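5/16/23

지난 November, 그러니까 작년 11월에 시작한 일을 이제야 끝냈다. 18년 동안 여기저기 적어둔 '깨달음'을 한 파일로 모으는 일이다. 거창하게 들리겠지만 수첩 귀퉁이, 영수증 뒷면, 지금은 서비스를 접은 메모 앱 Clonon에서 내려받은 텍스트 파일 같은 것들을 옮겨 적는 타자 노동이었다. 겨울 내내 저녁마다 식탁에 앉아 있었더니 남편은 내가 소설을 쓰는 줄 알았다고 한다. 굳이 정정하지 않았다. 소설을 쓰는 아내에게는 설거지를 잘 안 시키더라.

다 모으니 481개였다. 나는 내가 이렇게 자주 깨닫는 사람인 줄 몰랐다. 이 정도면 어디 산에 들어가 제자 몇은 두었어야 하지 않나.

문제는 읽어보니 드러났다. 그중 138개가 같은 말이었다. '화났을 때 답장하지 말 것.' 표현은 조금씩 다르다. 서른한 살의 나는 '감정적인 메일은 하룻밤 재우자'라고 점잖게 썼고, 서른여덟의 나는 '제발 보내기 누르지 마 제발'이라고 썼다. 마흔이 넘어서는 그냥 '또'라고만 적힌 날도 있다. 앞뒤 메모를 보면 무슨 일이었는지 안다. 같은 교훈을 그만큼 얻었다는 건 그만큼 안 배웠다는 소리다. 이걸 통찰이라고 불러도 되는지 모르겠는데, 482번째로 적어두긴 했다.

옛날 회사 동료 Gerardo Panganiban에게 이 얘기를 메일로 했다. 우리는 Boltside라는 작은 부품 유통 회사에서 같은 팀이었고, 회사가 없어진 뒤로 일 년에 두어 번 안부를 주고받는다. 답이 이렇게 왔다.

> 나는 그 138개 중 최소 다섯 개의 수신인이었던 것 같은데.

일곱 개다. 파일에 날짜가 있어서 찾아봤다. 그때 그 메일들을 다시 읽어볼 용기는 없어서 제목만 봤는데, 제목부터 느낌표가 두 개씩 붙어 있었다. 재고 실사 일정을 두고 사람이 저렇게까지 화를 낼 수 있다는 게 신기하다. 그 재고가 뭐였는지도 이제 기억이 안 난다. 베어링이었나. 가스켓이었나. Gerardo는 기억한다고 했다. 안 물어봤다.
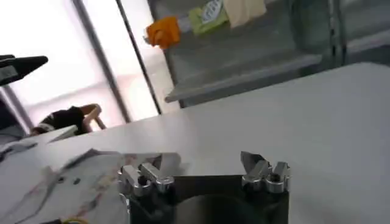
*흰 탁자 위, 마주 본 은색 손가락 둘.*

파일을 정리하면서 나름 분류도 했다. 처음에는 '일', '관계', '건강', '돈' 이렇게 번듯하게 나눴는데 며칠 지나니 전부 '관계'로 들어갔다. 건강 항목에 적은 '허리 아프면 바로 병원에 가자'도 사실은 병원 가라는 엄마 말을 안 듣다가 싸운 날의 메모였고, 돈 항목의 '공동 명의는 신중히'는 설명하지 않겠다. 언니가 이 블로그를 읽는다.

그래서 분류를 바꿨다. 지금은 이렇게 되어 있다.

- 이미 알고 있었는데 또 적은 것
- 적을 때는 맞았는데 지금은 아닌 것
- 무슨 뜻인지 모르겠는 것
- 남의 말인데 내가 한 말처럼 적은 것

세 번째 칸이 제일 재미있다. '결국 양배추다'라는 메모가 있다. 따옴표도 없고 날짜도 없다. Rowbotham 수첩 맨 뒷장에, 그것도 밑줄을 두 번 그어서 적어놓았다. 당시의 나에게는 세상의 이치가 한순간에 환해지는 경험이었을 것이다. 위장병 얘기였을 수도 있다. '계단은 내려올 때'도 있고 '파란색 쪽 사람들을 믿자'도 있다. 파란색 쪽 사람들이 누군지 혹시 아시는 분은 댓글 부탁드린다. 아직도 믿고 있어야 하는지 궁금하다.

두 번째 칸은 조금 쓸쓸하다. '친구는 자주 안 봐도 친구다'가 거기 있다. 서른셋에 적었다. 그때는 다들 바빴고, 안 봐도 멀쩡했고, 어쩌다 만나면 어제 본 것 같았다. 몇 년 전부터는 그렇지가 않다. 오랜만에 만나면 서로의 부모님이 살아 계신지부터 조심스럽게 더듬어야 한다. 안 본 사이에 수술을 한 친구도 있고, 이사를 두 번 한 친구도 있었다. 자주 안 봐도 친구인 건 맞는데, 자주 안 보면 모르는 친구가 된다. 이건 고쳐 적을까 하다가 원래 문장 옆에 물음표만 하나 달아두었다.

'부지런한 사람이 이긴다'도 그 칸으로 갔다. 무엇을 이기는지가 안 적혀 있다. 스물아홉의 나는 새벽 다섯 시에 일어나 영어 학원에 다녔고, 그 영어로 지금 하는 일은 해외 쇼핑몰 반품 신청이다. 이기긴 이긴다. 지난달에도 냄비 하나 환불받았다.

네 번째 칸에는 Tiruwork Abdella 씨의 말이 제일 많다. 우리 집이 402호이고 Tiruwork 씨가 바로 아래층에 살던 때가 있었다. 나보다 한참 위였고, 한국어를 나보다 정확하게 했다. 나는 '되'와 '돼'를 그분께 지적받은 사람이다. 엘리베이터가 자주 고장 나는 건물이라 계단에서 마주치는 일이 많았는데, 숨이 차서 길게는 못 하고 꼭 한두 문장만 주고받았다. 그 한두 문장을 집에 올라와서 적어둔 모양이다. 내 이름으로.

예를 들면 '미안하다는 말은 짧을수록 비싸다' 같은 것. 나는 이걸 몇 년 동안 내가 만든 말인 줄 알고 회식 자리에서 써먹었다. 후배 하나는 받아 적기까지 했다. 이번에 메모를 옮기다가 바로 윗줄에 '3층 계단참, 티루 씨'라고 적힌 걸 보고 혼자 얼굴이 뜨거워졌다. 후배에게 연락해서 출처를 바로잡아야 하나 사흘쯤 고민했다. 결국 문자를 보냈고, 후배는 기억이 안 난다고 했다. 받아 적었잖아, 했더니 그때 아마 장 볼 것 적고 있었을 거라고 한다.

Tiruwork 씨는 이사 가기 전에 내게 화분을 하나 주고 갔다. 물은 잊어버릴 만하면 주라고 했다. 나는 이 말도 적어놓았고, 한동안 인간관계에 대한 비유로 해석했다. 다시 읽어보니 그냥 화분 얘기다. 화분은 아직 살아 있다. 비유로 받아들인 쪽은 사정이 좀 복잡하다.

어제는 출력한 파일을 들고 동네 카페 Tasta에 가서 처음부터 끝까지 읽었다. 빨간 펜도 챙겨 갔다. 언젠가 조카들에게 물려줄 만한 것만 골라볼 생각이었다. 첫 장에서는 꽤 엄격했다. 중복은 지우고, 잘난 척하는 것도 지우고, 책에서 베낀 티가 나는 것도 지웠다. 두 번째 장에서 이미 남은 게 별로 없어서 커피를 한 잔 더 시키고 기준을 낮췄다.

큰조카가 마침 학교 끝나고 들렀길래 한 장 보여줬다. 열다섯이고, 예의가 있는 아이다. 한참 읽더니 "이모, 근데 왜 다 하지 말라는 거예요?" 하고 물었다. 가만히 보니 그렇다. 답장하지 말 것, 빌려주지 말 것, 술 마시고 전화하지 말 것, 앞머리 혼자 자르지 말 것. 하라는 건 몇 개 안 됐는데 그중 하나가 양배추였다.

조카는 앞머리 항목을 가리키며 언제 적은 거냐고 물었고, 나는 여러 번이라고 답했다. 그랬더니 자기도 지난주에 잘랐단다. 그래서 앞머리를 핀으로 꽂고 있었구나. 이 아이는 내 교훈을 미리 물려받았어야 했지만, 받았어도 잘랐을 것이다. 나도 엄마한테 들은 말이었으니까.

남긴 것들은 따로 표시해서 다시 출력하려고 한다. 제본까지는 아니고 스테이플러 정도로. 순서는 아직 못 정했다. 답장 얘기는 138개를 하나로 합칠까 했는데, 남편 의견은 다르다. 그대로 다 실어야 사람들이 이게 얼마나 안 되는 일인지 안다고 한다. 종이가 아깝다고 했더니 소설이 원래 그런 거 아니냐고 했다.

아직 그 오해가 안 풀린 줄은 몰랐다. 오늘 설거지는 내가 하고, 저녁 먹으면서 얘기해야겠다.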